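Why wood is strong in one direction

Wood grain explained for ages 8 to 11
Written by Teodora Bošković

Wood is made of very small tubes called fibres. When the tree was alive, most of these tubes ran up and down the trunk and carried water from the roots to the leaves.

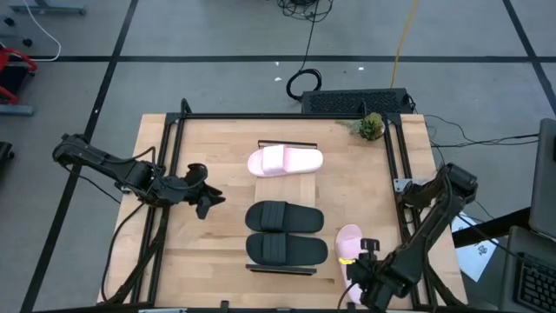
Each fibre is long and thin. In a pine tree it may be 3 millimetres long, and it is far narrower than it is long. The fibres are held together by a natural glue called lignin. The direction in which they lie is called the grain.

Grain matters when wood is cut or bent. Pulling a fibre apart from end to end takes a large force. Pulling two fibres away from each other takes much less. This is why an axe splits a log easily from the top but has to chop many times to get through it from the side.

Wood also takes in water from damp air. The walls of the fibres swell, and a board gets wider. Its length hardly changes. In dry air the board shrinks again. A very wide board may bend or crack when this happens, so table makers often glue narrow strips side by side — the strips share out the movement.

Try it yourself

Take a flat wooden lolly stick. Ask an adult to help you snap it across the middle. Look at the broken ends and you should find long, rough splinters. They point along the grain.

Words to know

Fibre: a long, thin tube in wood.
Grain: the direction of the fibres.
Lignin: the glue between fibres.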